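Reading the drift: how search areas are drawn off Kindcombe

When a person is reported missing from the beach at Kindcombe, the first task in the operations room at Brurngate is to fix a last known position and a time. Everything else is calculated from those two entries. An error of ten minutes on a spring ebb can shift the centre of the search by several hundred metres.

The room uses a drift model called Stirnus. It combines tidal stream, wind-driven surface current and leeway, the last being the push of the wind on whatever part of the object sits above the water. A swimmer has very little leeway. An inflatable has a great deal, and may travel at a clear angle to the wind.

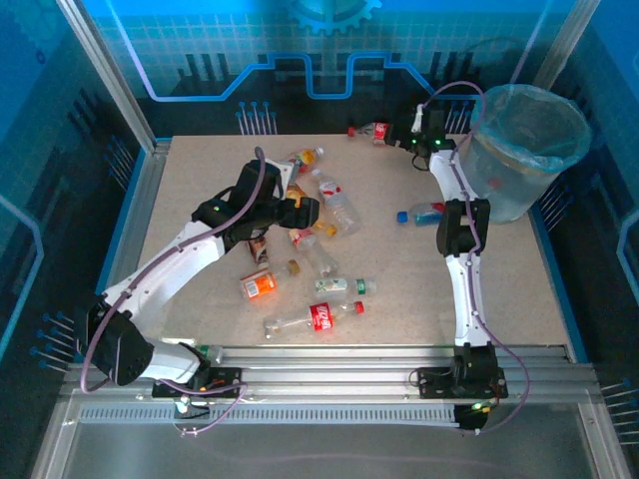 Two robot arms at work among plastic bottles.

Stirnus releases 800 simulated particles from the last known position and moves each one forward in short steps, with a small random error added at every step. The resulting cloud is overlaid with a grid, and lifeboats are sent to the densest cells first. Helicopters usually take the outer cells, where their speed counts for more.

Tide tables alone are not enough at Kindcombe. The Tudose bank, which dries at low water, splits the ebb into two streams. Objects released 50 metres apart can finish on opposite sides of it. The older method, a single line drawn on the chart with a circle at the end, took no account of this.

The model was checked last October against recovered drift markers. Of 3,288 hourly positions, 1,034 came from markers that had passed close to the bank, and these produced the largest errors. 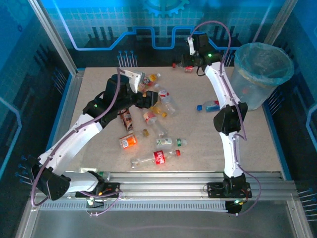

Leeway figures remain the weakest input. Most published values were measured for liferafts, small craft and persons in the water, and smaller floating items are poorly covered. Plastic bottles like those scattered over the speckled tabletop are a case in point: an empty one with its cap on rides high and runs before the wind, while one partly filled with seawater follows the current almost exactly. A bottle sighted during a search therefore says little about where a swimmer has gone unless its state is recorded too.

Crews at Brurngate now log 94 categories of floating object, each with a note on how much shows above the surface. The list is revised every winter.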